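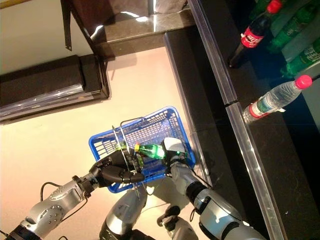
Page last changed: March, by Florence Sutherland

Packing bottles in a shopping basket

I used to drop bottles in any old way, and my poor dish soap paid for it! These days I lay the first one flat on the bottom, cap pointed at a corner, so it has the whole length of the basket to settle into. Tighten the cap first (a quarter turn is plenty).

Next, lay the second bottle alongside, facing the other way, and tuck something soft between them if you have it, like a bag of buns. Swing the handle up slowly and keep a hand under the heavy end when you lift. Eggs go on top, and my neighbour Jocelyn puts hers in last of all.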